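Measuring what a cloth demonstration is worth: a conversation with Senthil Kamath

Senthil Kamath has spent most of the past two years on one question: how many recorded demonstrations of a person handling cloth does a policy need before adding more stops helping? His group at Trallby published its second report on the subject in March. The method, which the group calls Pretutent, scores each demonstration before training and discards a portion of the set on the basis of that score.

"People were collecting by the hour and reporting by the hour," Kamath said. "An hour is a bad unit. One operator folds slowly and cleanly, another regrasps four times per fold. Both give you an hour."

The demonstrations are recorded with a pair of hand-held grippers. The operator works with one in each hand, and the jaws are the only part that should touch the fabric. Motion of both devices is logged together with the opening of the jaws and the views from the cameras. No arm is present during recording. The arm comes later, when a trained policy is run on it.

Kamath's colleague Vasanthi Chacko wrote the scoring code. She described the score as a weighted sum of two terms. The first penalizes time in which the jaws are closed and the cloth is not being moved. The second penalizes disagreement between the two hands, measured as the difference in speed along the line joining the grippers while both hold fabric.

"The second term was a surprise to me," Chacko said. "I had put it in as a sanity check on the tracking. Then we removed it from the score and the results dropped."

Cloth was chosen as the test material for a practical reason. A rigid part has a pose, and six numbers describe it. A bunched cloth has no equivalent short description, and two starting states that look alike to an operator may call for different first grasps. Kamath said this makes the quality of the first grasp the largest source of variation in the set.

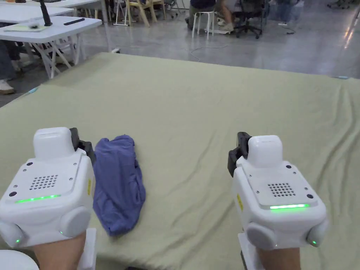
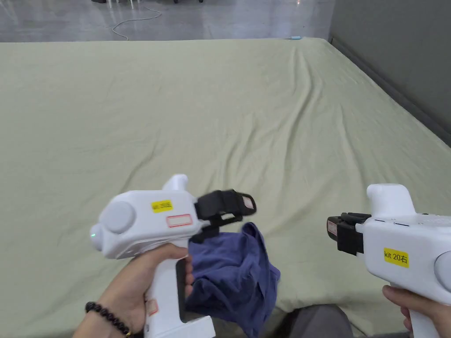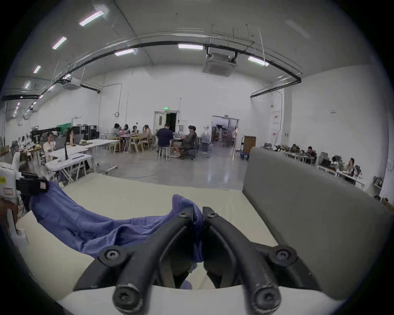

The full set contained 2000 demonstrations. Each was scored, and policies were trained on the complete set, on the upper half by score, and on a random half of equal size. Every policy was then given 50 trials from starting states held back from training. According to Kamath, the upper half matched the complete set within the spread between training seeds, and the random half fell clearly below both.

"I would be careful with that," he said. "It says half of our set was doing little work. It does not say half of anyone else's set is."

Rigoberto Ayala, who ran the trials on the arm, was more reserved. He pointed out that the held-back states were prepared by the same people who had recorded the demonstrations, and that they may have bunched the cloth by hand in familiar ways. A later round used states made by dropping the cloth from a fixed height. The order of the three policies stayed the same – the gap between them narrowed.

"Narrowed is the word I would put in the abstract," Ayala said. "It went in the discussion section."

The group also compared its score with Ahmadpour, an earlier filter that ranks demonstrations by total duration alone. Short demonstrations are kept and long ones are dropped. On flat, single-layer starts the two filters selected much the same material. On bunched starts they diverged, and the duration filter tended to discard recordings in which the operator had taken extra time to find an edge before closing the jaws.

Chacko considers those recordings the most useful in the set. "The pause is where the decision is," she said. "If you cut every pause, the policy learns to grab the nearest fold and pull."

Background surfaces received less attention in the first report than reviewers wanted. Kamath agreed with the criticism. Slip under the cloth changes how much of it follows the jaws, and a covered surface behaves differently from a bare one. The second report lists the surface for every session, and the score is normalized within each surface type before the sets are merged. Without that step, sessions on high-friction covers were ranked low as a group.

Operator training is now shorter than it was. New operators record a practice block, review their own scores with Chacko, and record again. The practice block is kept on disk and excluded from training. Kamath said the review changed behavior more than written instructions had, mainly by reducing regrasps with the non-dominant hand.

The scoring code will be released with the next version of Pumlow, the group's logging package. The recordings themselves will follow once the session notes have been checked against the logs. Ayala is preparing a third round of trials with heavier fabric, in which he expects the weights of the two terms to need refitting.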